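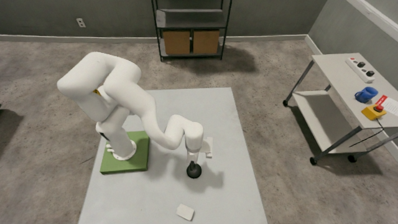 OK so I finally read the whole Cesutance earnings transcript over lunch and I have thoughts. Thread, sorry in advance

Quick background if you don't follow them: they sell scheduling and inventory software to mid-size factories. Boring stuff, sticky customers. I've owned a little bit of the stock for 2 years, so factor that in

The headline everybody ran with was the Stondstead deal. $259 million, mostly cash, closing in January if the regulators don't get fussy. I think that's a lot of money for a company whose main product is a dashboard!

But then you get to the Q&A and it's a different story. Somebody asked why they didn't just build it themselves and the CEO said they tried, twice, and customers kept asking for the Stondstead version anyway. I kind of respected that answer

What they're really buying is the customer list (800 plants, and most of them in places where Cesutance has never had a sales team). The code is a bonus. They'll probably rewrite half of it

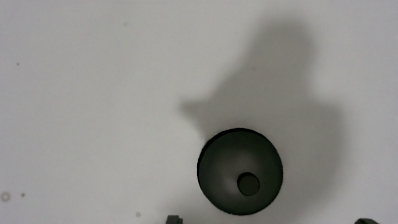 Dark round dish shape on pale gray, rendered from overhead

Now the part I don't love. Stondstead's whole engineering group is in Sternville, and the plan is to "align" them with the Østergaard office. I've been through one of those. Aligning means a lot of 6 am video calls and then people start updating their résumés

They got asked about retention and the answer was 34% of the deal money is tied to people staying. Which sounds great until you notice they never said how long they have to stay. Would love to see that in the filing

Also gross margin slipped again, and they blamed hosting costs again. That's the same excuse as last quarter, pretty much word for word. At some point it isn't a blip, guys

Subscription revenue was fine. Services revenue was down but they've been telling us for ages they want out of services, so I'm not going to yell about it

Am I selling? No. Am I buying more? Also no, not until I see one full quarter with both companies on the books

If anyone here works with the Stondstead product day to day I'd love to hear whether it's as good as the customers on that call made it sound. DMs are open

Adding one thing I forgot: no change to the dividend. There still isn't one lol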